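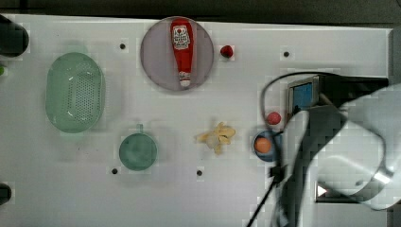 Food Words and Where They Travelled
Week 11 handout, Jundedthorpe Evening College
Tutor: Leidy Ayala

Welcome back! This week we follow a handful of ordinary kitchen words back through the ports and markets they came from, and I can't wait, as it's my favourite session of the term.

1. Ketchup
Most scholars trace it to a Hokkien word for a fermented fish sauce. English traders picked it up in Southeast Asia, and cooks at home then made "ketchups" from mushrooms, walnuts and even oysters. Tomato came along much later. Spelling was a free-for-all — look for catchup and catsup in the recipe sheet.
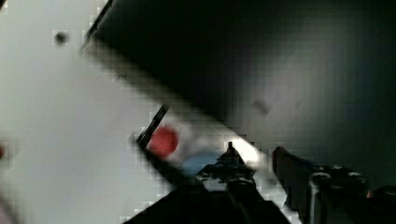 The thing to watch is how the meaning slides while the sound stays fairly steady. Mark every place in the recipes where "ketchup" can't possibly mean tomato sauce. Kornél found a lovely one last term on page 12.

2. Colander
Related to Latin colare, to strain, and so a cousin of percolate. Say both aloud and you'll hear it!
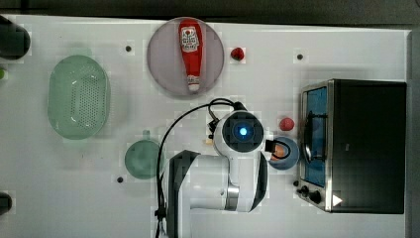 Compare strawberry, an old English word that still starts arguments. Is the "straw" the mulch, the runners, or the little seeds that look like chaff? We don't know, and I'd love to hear you defend one of them.

3. Banana
It reached English through Portuguese or Spanish, almost certainly from a West African language. Wolof is often named.

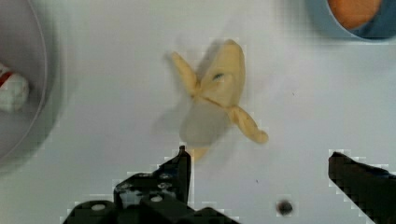

For next week
Read the Veres chapter up to the section on spices. Pick one food word from your own family's kitchen and bring its oldest spelling, with your source. Veronika Vass has the spare dictionaries in room 427.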